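Search this site... Go

Paketti – README

Hi! This is the README for Paketti, my home-brewed set of simulated drawer episodes. I'm Malou Þorgeirsson, and I build robot things in the back half of a shared workshop in Warosham. I started on this in January when it was too cold to solder out there, so I sat in the kitchen with a laptop and rendered drawers instead.

## What you get

There are 123 episodes in the folder. Every one has the rendered frames, the joint angles, the gripper command and a little text file with my notes (some of those are grumpy, sorry). I held 13 of them back in `test/`, and please don't train on those or your numbers won't mean much next to mine.

The episodes come in 2 flavors, `open` and `close`. I wanted a third one for putting things inside the drawer, but my contact settings kept launching stuff across the room, so that's parked until I get the friction sorted out.

## How I made it

Everything is simulated. I drive the arm by hand through a small script called Korisari that turns gamepad input into wrist moves. It's slow going and my thumbs get tired – you'll notice the later episodes in a batch have wobblier approaches. I left them in on purpose, since I'd like a policy that has seen a clumsy driver or two.
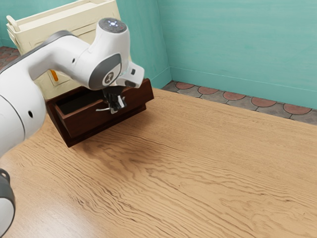
*Gripper down at the thin white pull of the dark wooden drawer, cream cabinet behind.*

The pull was the hard part! It's a skinny bar, and if you come in a touch too high the fingers close over nothing. I ended up lowering the approach speed for the last stretch, and that setting lives in `config/approach.yaml` if you want to mess with it.

## Known problems

- Wood grain on the tabletop is pretty busy. My first detector loved it way too much.
- Notes for the early episodes use my old naming, so "tray" and "drawer" mean the same thing there.
- Korisari drops a gamepad event now and then. Look for a short pause in the joint log.

## Running it

Unzip, then `python play.py --episode 7` or whichever you like. Training my small baseline takes around 1000 steps before it does anything sensible.

Use it for whatever you want – a mention is nice.

## Comments

**gearbin**: Does the config work with a different gripper? Mine has wider fingers.

**Malou**: Should do, but change the finger offset first or you'll ram the drawer front.

**tolly_k**: Play script wants numpy and it isn't in the requirements file.

**Malou**: Oops, added!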